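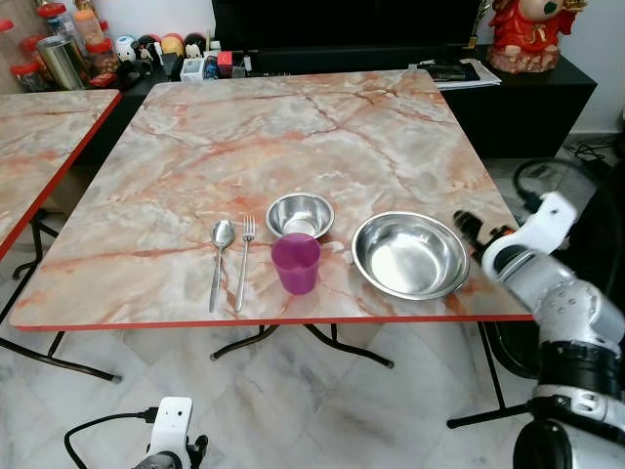 Talside opens fund for small firms with new ideas

Small businesses in Talside can apply from April for grants to help them test new products and services, under a scheme meant to make the district less dependent on its port.

The Talside Ideas Fund will pay up to 60 per cent of the cost of a trial, with the applicant finding the rest. Firms must have fewer than 25 staff and have been trading for at least a year. Sole traders can apply, as can groups of firms working on a shared project.

Theano Konstantinidis, who will run the fund, said many owners had a workable idea but could not afford to take someone off their normal job to develop it.

"Banks want to see sales before they lend, and you can't have sales until you've made the thing," she told a business breakfast in Buvolside. "We are paying for that first stretch. Some of these trials will fail and we have budgeted for it."

Nearly 700 firms in the district are thought to meet the rules. Most are in food, repairs, design and transport. Port traffic has fallen in recent years, and several suppliers that relied on it have closed or moved away.

The fund follows a pilot in Buvolside last year, in which 9 firms took part. One of them, the software company Gindico, used its grant to build a booking system for shared workshop space and has since taken on two developers. Another, the packaging maker Montoya, dropped its project after the trial but kept the testing equipment - a condition of the pilot that will also apply under the new scheme.

Some owners at the breakfast asked for a shorter form. The pilot application ran to 14 pages, and Konstantinidis said the new one would be four, plus a budget.

Applications will be judged every two months and decisions sent out within three weeks. Advice sessions will be held at Talside Library before the fund opens, with evening places for people who cannot leave work during the day.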